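Bench notebook, two-arm cell: sorting into the blue bin
February 2, 2022
2 min read
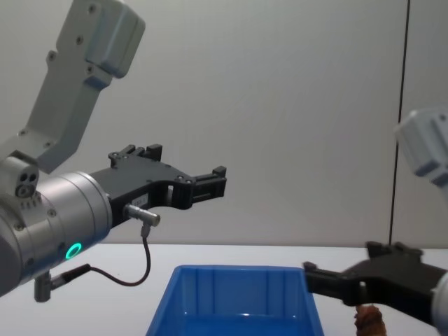

Left arm with fingers open, blue bin between the two grippers, small brown piece under the right fingers.

Third week on tidying, and I still can't say yes when people ask if this thing could clear a kitchen counter. Capucine Renaud says I'm being unfair. Her argument is that picking a lumpy object off a table and putting it in a bin is most of what tidying is. My argument is that my nephew does it at age six, badly, while talking.

Today's numbers, soft pieces only. 26 tries with the right arm, 12 in the bin without help. The misses were mostly bad grasps: fingers close too high, piece rolls, arm carries nothing over to the bin and lets go of it with great care. The policy doesn't know it's empty-handed. We have the finger width reading, so a check on that should be easy. Put it on the list again.

Handoffs right to left: tried six, stopped there. The left arm gets to the right place but waits too long, and the right one lets go on its own schedule. I'd drop handoffs until single-arm picks are better. Capucine wants to keep them in because the Hoarau people asked for two-arm work. Fine, but then somebody should tell Hoarau what the rate is.

Read the Trallex write-up over lunch. They claim 779 items cleared in a shift. No word on what the items were or who reset the table. If every one was a hard box on a bare surface then I believe it, and it tells me very little about socks.

Bin position matters more than I'd like. Moved it a hand's width toward the right arm after the first batch and the drops got worse – some landed on the rim. Moved it back. A person wouldn't notice the difference. Mark the table with tape before the next run.

Cable loop under the left wrist: keep an eye on it when the wrist rolls. I'd like a clip there before we try anything lower to the table.

To do:
- empty-grasp check from finger width
- tape marks for the bin
- ask Kallell about softer fingertips, price for both arms
- rerun the same pieces with the slower close

Capucine is still aiming for a full counter demo in July. I've written down that I doubt it.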